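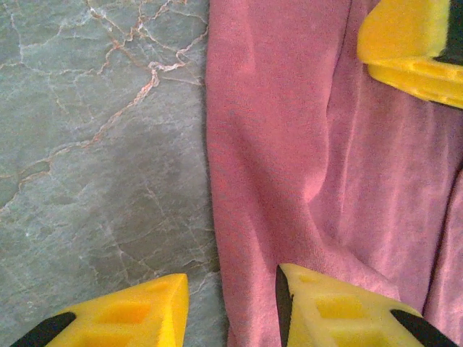
Jokar Worktop, Grey with Copper Vein
Product code 3361
Supplied by Dönmez Surfaces

Jokar is a blue-grey slab with an irregular network of veins. Part of the veining is rusty orange to copper, part is white to light grey. Vein direction and density vary from slab to slab, and a sample cannot be used to predict the layout of a finished top. Customers who want a particular area of veining placed at the sink or hob should mark it on the slab drawing before cutting.

Specification
Thickness: 20 mm or 30 mm
Finish: honed
Edge: square, with 2 mm chamfer
Use: kitchen and bathroom worktops, vanity tops, window sills
Not suitable for: outdoor use, shower floors

Sealing
Tops leave the workshop with one coat of Pistik impregnator. A second coat is applied after fitting, once the sink and tap holes have been cut. Reseal every February, or sooner if water darkens the surface within a few minutes of contact.

Daily care
Wipe with warm water and a pH-neutral cleaner. Dry with a soft terry towel. Do not leave wet cloths lying on the surface overnight. A darker patch left by water normally fades as the stone dries out; do not apply heat to speed this up. Vinegar, lemon juice and limescale remover will etch the finish and are not covered by the guarantee.

Matching items
Jedari upstand, 20 mm, cut from the same slab where length allows
Jedari sill, 30 mm
Pistik impregnator, refill

Page last updated Friday, August 25, 2023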